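How to Run a Hands-On Gripper Table at Your Open Day

Posted Friday, September 13, 2024

So you said yes to an open day and now you need something for people to do! I went through this in March at our place in Trullutstead, and again last week, and the second one went so much better that I figured I'd write it all down while my feet still hurt.

First, pick a job visitors already know how to do with their own hands. Our first time out we had them sorting bearings (my idea, sorry) and folks just stared at the bins. Household stuff works way better. Opening a lid, picking up a pack, putting it back by the sink. Everybody has an opinion on how that ought to go.

Next, the sign-up sheet. We had 200 slots printed and a line out past the Wragg building anyway. Give each person 3 tries and then swap. Kids will ask for more. Let them come back at the end of the line.

Setting up the station:

Clear the counter down to one or two objects. Put the thing you want grabbed near the front edge, where a short person can get at it too.

Show the grip once, slowly, without talking. Then do it again and talk. I used to do both together and people remembered neither.

Have visitors squeeze the handle a few times in the air before they go anywhere near the object. You'd be amazed how many people clamp down like they're cracking a walnut.

Tell them to line up the finger pad with the object first and close second. Most of the misses I saw were people closing on the way in.

Soft packages are my favorite for beginners. They're forgiving, they squish, and if one gets dropped, who cares. A pack of wipes is great for this, and the flip-up lid gives you a harder second round for the show-offs.

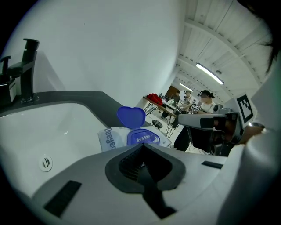
Finger pad lined up with the wipes, lid open, at the sink counter.

Leave the regular workstations running if you can. Visitors love seeing people at their desks doing the real thing, and it takes some pressure off your table.

Last bit: wipe the handles down between groups and keep spare pads in a labeled box. Ours lives on the Fullano shelf, bin 622, next to the tape. I still need to write up the Drikby demo, which had a totally different setup, so that'll be the next post.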